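Farngate Puts Its Gripper Care Routine Online, Free for Anyone Who Wants It

11 November 2018

Hi everybody, it's Zahira Osman from Farngate. I usually get asked to write these announcements in the third person, with a lot of "is pleased to announce," and I've asked to be let off this time. We're putting out the full care and setup routine for the Grillora hand-held gripper. It covers everything we do on our own bench, and it costs nothing. You don't need to be a customer. You don't even need to own a Grillora, though some of the steps will look pretty strange if you don't!

If you came in late, the Grillora is the two-finger gripper a person carries by hand while sorting and packing small things, so that the moves can be recorded and used later to teach a robot arm. We run them in pairs, one in each hand. They get used hard. Ours pick up soft toys, packets, bits of cloth, plastic wrap and whatever else has been put in the tray that morning, and all of it leaves something behind on the pads.

The routine started as a sheet of paper taped inside a cupboard door. It said "wipe pads, check pins," and for a good while that was the whole thing. Then we had a stretch last winter when one pair kept dropping light items. We swapped the pads, we recalibrated, we blamed the software (sorry, software), and in the end it was plush fiber wound around a lower pivot. I pulled it out with tweezers and it just kept coming, like a magician's scarf. The left finger had been closing a hair late the entire time. After that the sheet got longer.

So what's in it? The daily part takes a few minutes. Before the first session you open the jaws all the way and let them close on nothing, slowly, and you watch both fingers. They should meet in the middle. If one gets there first, don't touch the calibration yet. Clean the linkage, then look again. I'd say most of the "bad calibration" I've been handed over the years was lint.

Next come the pads. Wipe them with a damp cloth and then with a dry one. We stopped using alcohol on ours after they went shiny, and a shiny pad on crinkly plastic is hopeless — the packet slides right out and you end up squeezing harder, which wears out the pad you were trying to save. If a corner is lifting, replace the pair. Please don't replace only one side. I've done it, I regretted it, and I had to redo a whole afternoon of sessions because a new pad and a tired one don't grip alike.

The pins get a weekly look, with a stronger lamp than you think you need. You're feeling for play at each joint, with the finger held lightly between your own thumb and forefinger. A tiny wiggle at the upper joints is fine. At the base it isn't, and the routine shows where to put the shim. Every 1,000 closes we take the fingers off completely, clean behind them, and put a very small dab of grease on the base pins. Very small! Grease travels, and where it likes to travel is the pads.

Then there's the check we're proudest of, and I'll admit it looks like playing with toys. After any service we set up a tray with a cardboard box and a mix of things that fail in different ways. Fuzzy things shed. Black cloth folds over and gives you nothing to pinch. Wrapped things slip and crackle, and they change shape as you lift them. A box wall is a good test too, because you have to bring a finger down beside it without catching the edge. We used to do this with machined blocks, which was very tidy and told us almost nothing. You want white cloth under the tray if you can manage it, so stray bits are easy to spot afterward.

One person does the check wearing both grippers, starting with the jaws open over the box, and picks things up at an ordinary working speed. We don't do it carefully. The whole point is to use them the way they'll be used tomorrow. If something drops, it gets written down along with which hand it was, and you go back to the pads and pins before you go anywhere near a settings menu.
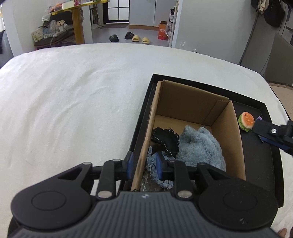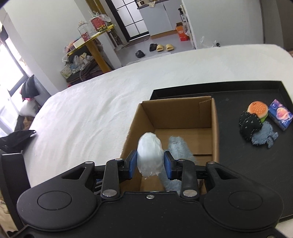

Blue pads, a tray and an open box: the ordinary kit for the check.

We let a few outside shops try the draft before we put it up, and the word back from Gekidia was that the lint step alone had rescued a pair they'd been about to ship back to us, though they would like the grease section to come with a drawing of how small "very small" is. That's fair, and a drawing is being made. Tichý had a different complaint, that a service every 1,000 closes is too often for anyone handling clean cartons all day, and that they'd gone to 4,000 on theirs with no extra play at the base pins. We've added a note saying the shorter interval is meant for plush, cloth and anything else that sheds. If your work is clean, stretch it, but keep up the weekly wiggle test so you'll catch a loose pin between services.

The routine is a plain document you can print, with wide margins for your own scribbles. There's a log page at the back that we'd love you to use, even if you only fill in the hand and the item. Spare pads are sold in matched pairs from now on, so the one-new-one-old problem should mostly go away by itself. The pad kit is part number 138, and the shims are in the same bag.

If you find a step that doesn't work on your unit, write to the Farngate service desk and put "care routine" in the subject line. It comes to me. I'm especially interested in hearing about older Grilloras with the original base pins, where I suspect the shim instructions need another page. Photos of your lint are welcome too.

Zahira Osman
Farngate service desk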